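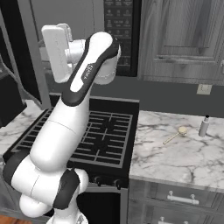

Open Day at the Tromska Cookware Works

The enamel works at Tromska opens its doors once a year, and this year the date fell on Fri 9 March. I have cooked with their pots for a long time and had never seen how one is made, so I put my name down in January, when the list opened. Visitors go through in groups of 10. Mine was the second of the morning.

Getting there

The works is at the end of the Clisidlow bus line. The stop is across the road from the main gate, and the visitor entrance is farther down on the left, past the loading docks. There is parking, but the lot was full by the time my bus pulled in. You sign in at the front desk, leave your bag in a locker and get a pair of safety glasses and a hair net. Closed shoes are required. One man in sandals was lent a pair of boots.

The press shop

Our guide was Kelly Peixoto, who has worked in the press shop and now trains new hires. She started us at the steel store, where the sheet comes in on coils. It is cut into flat discs, and each disc is pressed into a pot shape in two or three strokes depending on depth. A deep stockpot needs more strokes than a frying pan because the steel will tear if it is pulled too far at once. There was a bin of torn ones by the door, which go back for scrap.

The noise in this part of the building is considerable. Ear plugs are in a box at the entrance, and I would take them. Kelly waited until we were back in the corridor to answer questions.

After pressing, the rims are trimmed and rolled and the handles are welded on. Then everything goes through a wash to get the oil off. A fingerprint left on the steel at this stage can show up later as a blister in the enamel, so people past this point wear cotton gloves.

Enameling

The enamel arrives as glass flakes and is ground with clay and water until it looks like thin paint. Pots are dipped by hand, turned to let the extra run off, and hung on a chain to dry. The ground coat is dark and goes on first. The color goes on over it, with a separate firing for each coat.

The furnace is long and low and you feel it well before you reach it. We stood behind a yellow line and watched a row of lids come out glowing and turn from orange to dark red to their proper blue as they cooled. This was the part I liked best, and we could have used more time there.

Inspection is done under bright lamps at a row of benches. Adaeze Shehu, who runs the section, let us try to find the faults on a tray of rejected saucepans. I missed a pinhole near a handle on the first one and a thin spot on the rim of the second. Seconds are sold in the shop with a dot of red paint on the base.

The museum room

Upstairs there is one long room of old stock, 142 pieces according to the printed guide, arranged by year. The Jireš coffee pots have a case to themselves. They were made for only a short time, with a spout that was hard to enamel cleanly on the inside, and the cards explain this well. I was less taken with the catalogs, which are laid open under glass at one page each.

The shop and canteen

The shop takes cards. Seconds were at 50 percent off for the day, and I bought a milk pan from the Adance line with a small bubble near the base. The larger casseroles had sold out. Lunch in the canteen was bean soup or a ham roll, and the coffee was decent.

Practical notes

The tour takes all morning if you include the museum. There are stairs in two places and no elevator to the museum room. Photography is allowed everywhere except the grinding room. The list for next year opens in January at the front desk or by phone.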